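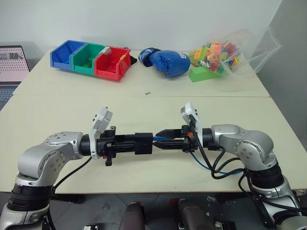

*Corinne Abshire*

Water levels from 14 private wells in and near Arngate, read by hand with a tape. The main file has 403 readings. There is also a small file that describes each well.

Released April 18, 2018 as version 2. If you have version 1, please replace it. Two wells had their names swapped in that one, and the depths were in a mix of feet and meters.

## Files

```
readings.csv one row per reading
wells.csv one row per well
notes.txt field notes, typed up as written
tools/check.py looks for bad dates and impossible depths
```

All files are plain text in UTF-8. The CSV files use commas and have a header row. An empty cell means the value was not recorded. Zero means zero.

## Columns in readings.csv

| column | meaning |
|---|---|
| `well_id` | short code, matches `wells.csv` |
| `date` | year-month-day |
| `time` | local clock time, 24-hour, often blank |
| `depth_ft` | feet from the measuring point down to the water |
| `tape` | `A` or `B`, see below |
| `pumped` | `y` if the pump had run in the last hour, `n` if not, `u` if unknown |
| `flag` | blank, `q` for questionable, `x` for do not use |

A bigger `depth_ft` means a lower water level. People trip over this when they make a first plot, so flip the axis.

## Columns in wells.csv

| column | meaning |
|---|---|
| `well_id` | short code |
| `area` | `arngate` or `manley_road` |
| `total_depth_ft` | from the driller's log, or the owner's word if there is no log |
| `depth_source` | `log` or `owner` |
| `mp_height_ft` | height of the measuring point above the ground |
| `casing` | `steel`, `plastic` or `stone` |
| `in_use` | `y` or `n` |

The deepest well is M3, at 164 feet. The shallowest is A6, a stone-lined dug well that goes dry in some summers. When it was dry, `depth_ft` is blank and the word "dry" is in `notes.txt` under that date.

Exact locations are not included. The owners agreed to share levels on that condition. Please do not post guesses about which well is whose.

## How the readings were taken

The tape was lowered until it touched water, pulled up, and lowered again. If the two numbers were within 0.05 feet, the second one was kept. If not, a third was taken and the middle value was kept.

Tape A is a chalked steel tape. Tape B is an electric tape made by Phuthong, which buzzes at the water surface. Tape A was used for everything until the July when it got kinked near the 60-foot mark. Tape B has been used since. Both tapes were lowered side by side in five wells before the change, and Tape B read deeper by 0.03 feet every time. No correction has been applied. Add one if your work needs it.

Readings were meant to be monthly. In practice there are gaps, mostly in winter when the Manley Road wells could not be reached. Do not fill these with straight lines and then treat the result as data.

## Known problems

- 45 rows have `pumped` set to `u`. Most are from the first year, before the question was on the form.
- A2 and A9 are close together and pull on each other. A drop in one may be from pumping in the other.
- The measuring point on M1 was cut down when the owner replaced the cap. Readings after the change have been adjusted to the old point. The original numbers are in `notes.txt`.
- Oil from an old pump floats on the water in A11. Tape B does not buzz in oil, so those levels may be a little low. They are all flagged `q`.
- Clock times were not changed for daylight saving in any steady way. Use the date and ignore the hour.

## Loading the data

In Python:

```python
import pandas as pd
r = pd.read_csv("readings.csv", parse_dates=["date"])
r = r[r["flag"] != "x"]
```

For elevations above ground level, use `mp_height_ft - depth_ft`. The answer will be negative for every well here.

There is an export for Tovolon users on the `tovolon` branch. It drops the `flag` column because the import form has no place for it, so rows marked `x` were removed first. Rows marked `q` are still in there.

## Not covered

No water quality, no rainfall, no pumping volumes. A few owners had lab sheets and offered them, but the tests were from different labs and years and I left them out.

## Use and corrections

CC BY 4.0. Credit the "Arngate well readings" and give the version number.

Open an issue if you find a mistake. Give the `well_id` and `date` of the row, and I will check it against the paper form. Forms for A4 before the second spring got damp and parts of them can't be read, so some questions about that well won't have an answer.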